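Section 4: Folding Shirts for the Shelf

By Emrys Prydderch | June | 11 comments

You have reached the part of the Pemora shelf guide that most owners skip, usually after a drawer has stopped closing. The dividers you put up in Section 3 will hold a tidy stack of shirts. They will also hold a wad of shirts, but you did not need to buy dividers for that.

Before you start

Clear a flat table at least as wide as a shirt with its sleeves out. A bed will do if you enjoy doing things twice. Empty the pockets. Button every second button on anything that has them, and leave T-shirts to their own devices.

CAUTION: Do not fold anything damp. The shelf will forgive you. The shirt will smell like a boathouse by morning.

The basic fold

1. Lay the shirt face down with the collar away from you. Smooth it from the middle outward with the flat of your hand.

2. Fold one side in toward the center, then turn the sleeve back on itself so it lies along the fold.

3. Do the same on the other side. The two edges should come close to meeting. If they overlap by a hand's width, you have made a scarf; go back to step 1.

4. Bring the hem up to just short of the collar. Stop there and look for lumps.
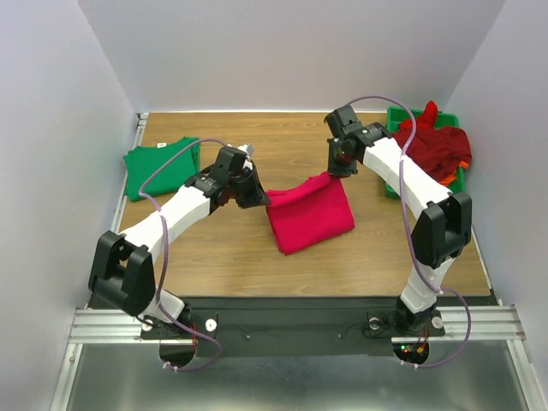 5. Fix the corners before you do anything else. Pinch the top layer at the corner, lift it a little, and set it down again where it should have gone the first time. Tugging from the bottom layer drags the whole rectangle crooked.

6. Press once, lightly. Rumpled edges are fine for anything you plan to wear this week.

NOTE: Keep the finished shirt flat on the table while you work on the next one. Carrying them to the shelf one at a time is good exercise and bad folding.

Stacking

7. Put the heaviest shirts at the bottom. Alternate the thick folded edge from front to back so the stack doesn't lean.

8. Stop at 11 shirts per bay. Jarrah Pirihi, who wrote the first edition of this guide, got 59 into a single unit and was very pleased until he wanted the gray one.

9. Slide the stack in with both hands underneath, then move the divider up against it. It should touch the fabric without squeezing.

CAUTION: The small bays are for socks. We know a shirt fits. Getting it out again is covered in Section 7, along with other regrets.

Fleece, hoods and anything with a drawstring get their own treatment in Section 5.

Shares: 600

Related
Section 3: Fitting the Dividers
Section 5: Hoods, Fleece and Other Difficult Guests
Lidico Drawer Inserts: Which Way Is Up
Care of the Lloyd Hanging Rail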